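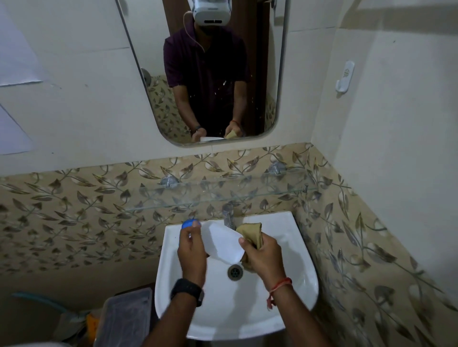

¿Qué plazo tendrán los trabajadores desplazados para pedir la tarjeta de residencia transfronteriza?
El plazo acordado es de 52 semanas desde la fecha de alta en el municipio de destino, prorrogable una sola vez a petición del interesado.

ACTA DE LA REUNIÓN DEL GRUPO DE TRABAJO SOBRE LIBRE CIRCULACIÓN
Municipios de Dridmont, Trerkia y Seremard
Sesión de junio. Lugar: sala de plenos de Dridmont

Se abre la sesión a las 9:30 con representantes de los tres municipios. Asiste como observadora, con voz y sin voto, la asociación Queiroz de residentes extranjeros.

1. Acta anterior
Se aprueba sin cambios, salvo la corrección de una errata en el punto 4, donde figuraba Trerkia como sede de la ventanilla única y debía decir Seremard.

2. Tarjeta de residencia transfronteriza
La secretaría informa de que se han recibido 455 solicitudes en la fase de prueba. De ellas, 59 siguen pendientes por falta del certificado de empadronamiento. Trerkia propone admitir el contrato de alquiler como documento provisional. Dridmont se muestra de acuerdo si el contrato está registrado. Seremard pide que conste su reserva, porque su ordenanza exige el certificado original.
Se acuerda admitir el contrato registrado durante la fase de prueba y revisar la medida en la próxima sesión.

3. Reconocimiento de títulos profesionales
Queda pendiente la lista común de oficios. El borrador incluye cuidados a domicilio, limpieza, electricidad y transporte escolar. Trerkia solicita añadir la hostelería. No hay objeciones. La traducción de los certificados correrá a cargo del municipio que los reciba.
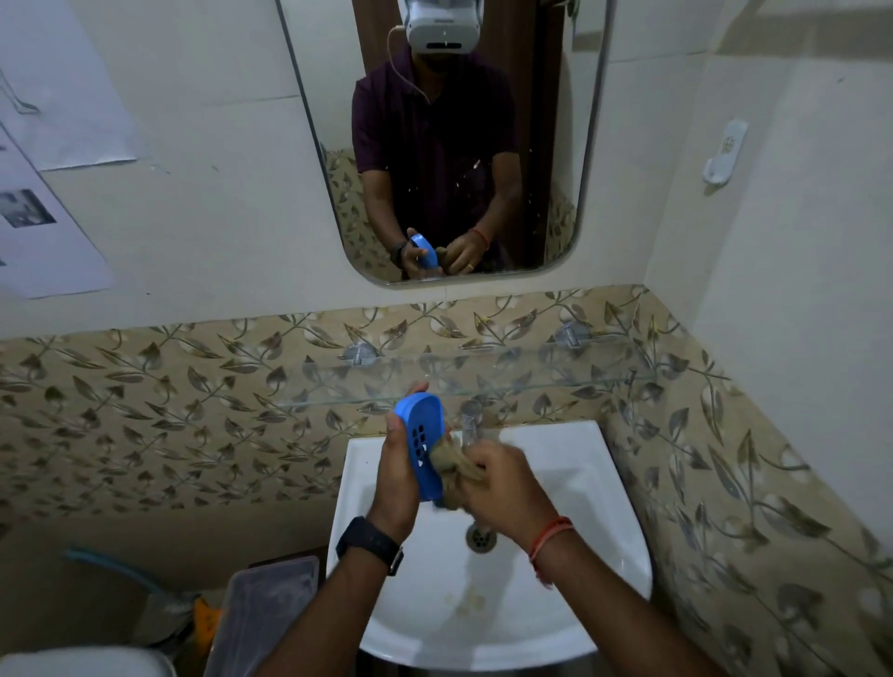
La asociación Queiroz expone la situación de las personas empleadas en limpieza y cuidados, que cruzan la frontera a diario y cotizan en un solo lado. Pide que la lista describa las tareas con palabras corrientes, de modo que quien solicita la tarjeta reconozca su propio trabajo. En el apartado de baños, por ejemplo, propone que se lea «limpiar con un paño la jabonera y el lavabo» donde el borrador dice «mantenimiento de elementos sanitarios auxiliares». Dridmont redactará una nueva versión del anexo y la enviará a las demás partes antes de la próxima reunión.

4. Transporte
Se estudia el abono conjunto de autobús. Seremard aportará los horarios de la línea que enlaza con el puesto fronterizo. La primera emisión será de 500 abonos, repartidos según el número de tarjetas concedidas en cada municipio. Trerkia vota en contra del criterio de reparto y anuncia que presentará una propuesta por escrito.

5. Ruegos y preguntas
Se pregunta por el horario de la ventanilla única. Seremard contesta que abrirá también por la tarde, de 16:00 a 18:30, cuando se cubra la plaza vacante.

Se levanta la sesión a las 11:45. La próxima reunión se celebrará en Trerkia, en septiembre.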